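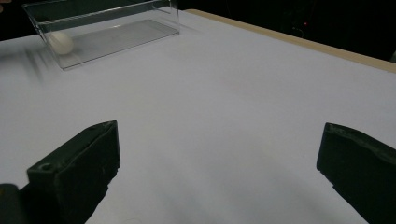 Box ball is a tabletop game in which a small, light ball is tossed or bounced into a clear plastic box. It needs almost no equipment and very little room, and it is wonderfully hard to stop playing! The game was first written down by Jeanie Mowat, whose booklet for the Fostley games club lists 94 variations.

Equipment

Any smooth, flat table will do, though pale tops are favored. The box is rectangular and see-through, so players on every side can follow the ball right up to the wall — a real pleasure in a close match. The ball is white or cream and of table tennis size.

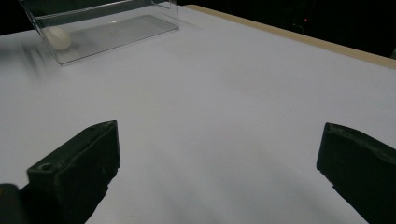 Play and scoring

Each player takes five throws per round. A ball that stays in the box scores one point, and a ball that bounces on the table first scores two. In the Wiriya version, a ball resting against an end wall earns a bonus point, which makes for some thrilling finishes.

Records

The highest club total is 407 points, set by Hicham Samir one September evening at Korkon Hall.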